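首页　教材目录　上一章　下一章　术语表

第四章　家用纺织品的纤维与组织

本章从家庭里最常见的几类织物入手，说明纤维、纱线、组织和整理四个层次如何共同决定一块布的性能。前三章已经介绍了天然纤维与化学纤维的分类，读者在学习本章之前，应当能够区分短纤维与长丝，并了解捻度的基本概念。如果对这两点还不熟悉，请先复习第二章第二节。

学习本章后，应能够：
说出平纹、斜纹、缎纹三种基本组织的结构特点；
根据用途为床品、衣物和装饰布选择合适的织物；
解释牛仔布正反两面颜色不同的原因；
读懂洗涤标签上的纤维成分和护理符号；
用简单方法测定织物的缩水率。

4.1　从一间卧室说起

一个普通家庭拥有的纺织品远比多数人估计的多。Gunnel Lundgren在小镇Kilosby做过一次入户登记，请住户把卧室里的纺织品逐件写在表格上。其中一户的卧室登记了81件，包括床单、被套、枕套、毛巾、窗帘、地垫和全部衣物。住户在填表之前给出的估计是38件，还不到实际数目的一半。

登记表要求住户写明每件物品的用途、使用年限和标签上的纤维成分。前两项填得比较完整，第三项空缺很多。有些标签已经剪掉，有些字迹洗得看不清，还有些物品本来就没有标签，例如家里自己缝的靠垫套。Lundgren后来把空缺的部分单独整理出来，作为织物鉴别练习的材料，本章末的实验二就是由此改编的。

这份登记说明，人们对纺织品的认识大多停留在颜色、图案和手感上。这三项固然重要，但它们不能回答使用中经常遇到的问题：同样是棉布，为什么床单薄而牛仔裤厚？为什么有的被套洗过几次就起球，有的用了多年仍然平整？为什么两条尺寸相同的毛巾，吸水的快慢差别很大？要回答这些问题，必须看织物的结构。

4.2　织物的四个层次

分析一块布，可以由小到大分成四个层次。

第一层是纤维。棉纤维中段强度较好，湿态强度略高于干态，因此耐水洗。羊毛纤维表面有鳞片，在湿热和揉搓的条件下容易毡缩。涤纶吸湿性差，干得快，但容易产生静电。

第二层是纱线。纤维经过梳理、牵伸和加捻成为纱线。捻度高的纱线结实、挺括，手感偏硬；捻度低的纱线蓬松柔软，但表面容易起毛。毛巾的毛圈通常使用低捻纱，目的是增加吸水的空隙。

第三层是组织，也就是纱线互相交织或串套的方式。机织物由经纱和纬纱垂直交织而成，针织物由线圈串套而成。本章主要讨论机织物，针织物放在第五章。

第四层是整理。织好的坯布要经过退浆、漂白、染色、印花、预缩、柔软等工序才成为成品。同一种坯布，整理方法不同，成品的外观和手感可以相差很远。

四个层次互相影响，不能只凭其中一项下结论。“纯棉”只说明了第一层的情况，对后面三层没有任何交代。

4.3　同一张床上的不同织物

床品和衣物对织物的要求不同。床品面积大，接触皮肤的时间长，要求平整、透气、便于洗涤，图案多用印花方法得到。衣物要随身体弯曲和摩擦，在膝部、臀部和腰头等处受力集中，对耐磨的要求更高。 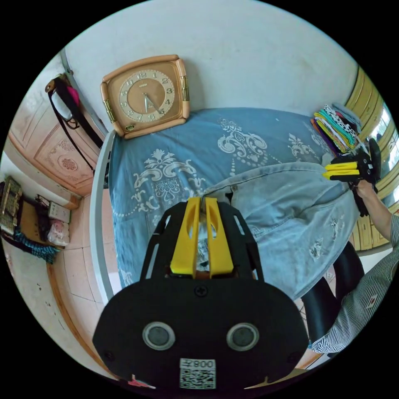

图4-1　蓝底白色花纹的床罩与浅蓝色破洞牛仔裤

大面积的卷草和花卉图案在床品中很常见。这类图案可以印花，也可以提花。区别的方法是翻看反面：印花布的反面颜色通常较浅，花纹边缘模糊；提花布的花纹由经纬纱交织变化形成，反面往往能看到与正面相反的配色。只看正面照片，一般无法作出可靠判断，鉴别时应当以实物为准。

牛仔布的传统做法是经纱染靛蓝，纬纱用本色纱，采用斜纹组织。斜纹使经纱较多地浮在正面，所以正面偏蓝，反面偏白。靛蓝染料多附着在纱线外层，纱芯往往保持白色。穿着和洗涤使外层染料逐渐脱落，颜色随之变浅。浅色牛仔裤一般还要经过水洗、酶洗或漂洗等成衣整理。

破洞款式是在成衣阶段加工的。常见的做法是用砂轮或刀具磨断经纱，保留横向的白色纬纱，再根据需要在反面加一层衬布。没有加衬的破洞在洗涤时容易扩大，宜翻面装入洗衣袋，选用轻柔程序。

4.4　三种基本组织

机织物的基本组织有三种。

平纹组织的经纱和纬纱一上一下交织，交织点最多，结构稳定，正反面外观基本相同。多数床单、衬衫布和手帕属于平纹。平纹布不易脱散，但抗皱性较差。

斜纹组织的交织点沿斜线排列，布面出现斜向纹路。最简单的斜纹以三根经纱和三根纬纱为一个循环。在纱线粗细相同的条件下，斜纹可以织得比平纹更密，因而更厚实。

缎纹组织的浮线较长，交织点分散，布面光滑有光泽。缎纹床品手感柔滑，但浮线容易勾丝，不宜与带拉链或金属扣的衣物同洗。

Märta Fjeld为职业学校编写的讲义建议学生用彩色纸条编出三种组织，再用放大镜与布样对照。她使用的布样由Boltach纺织厂提供，每种组织准备6块，粗细不同，颜色都选浅色，便于看清纱线走向。没有条件取得布样的班级，可以用旧衣物剪下的小块代替，边长以4厘米为宜，剪口要与经纱平行，否则边缘很快散开，不利于观察。

4.5　缩水与尺寸变化

纱线在织造和整理过程中受到拉伸，入水后张力释放，织物随之收缩。这种现象在第一次洗涤时最明显。经向受到的拉伸通常大于纬向，所以多数机织物长度方向缩得更多。

测定方法如下。在布样上沿经向和纬向各画一条线段，记下长度，按标签规定的方法洗涤并平摊晾干，再次测量。洗前长度减去洗后长度，除以洗前长度，再乘以百分之百，即为该方向的缩水率。画线应使用不褪色的笔，或用对比色的线缝出端点。晾干时不要悬挂，悬挂会使湿布因自重伸长，测得的数值偏小。

购买布料自行缝制床品时，应先测缩水率，再计算用料。Tveit缝纫班的做法是把整幅布先下水一次，熨平后再裁剪。这样费工较多，但成品尺寸比较可靠。窗帘布长度大，少量的收缩也会露出窗台，更应当先行处理。

4.6　本章的安排

以下各节依次讨论棉、麻、毛、丝及其混纺织物，每节末尾附有选购和护理要点。第九节介绍洗涤标签的符号。标签上的符号各国略有差异，本书采用的画法见附录二。学习时请准备一件自己常穿的衣物和一件床品，把标签内容抄在练习册第一页，后面的练习会多次用到。

思考与练习

一、从家里找出一件平纹织物和一件斜纹织物，画出各自的组织图。
二、比较一条新毛巾和一条旧毛巾的吸水速度，并从纱线和整理两个层次解释差别。
三、某布样洗前长50厘米，洗后长48厘米，求缩水率。

分享 6　评论 4

相关内容
第三章　纱线的捻度与粗细
第五章　针织物的线圈结构
附录二　洗涤标签符号
Flukomano染料小样使用说明
Kilosby卧室纺织品登记表（空白）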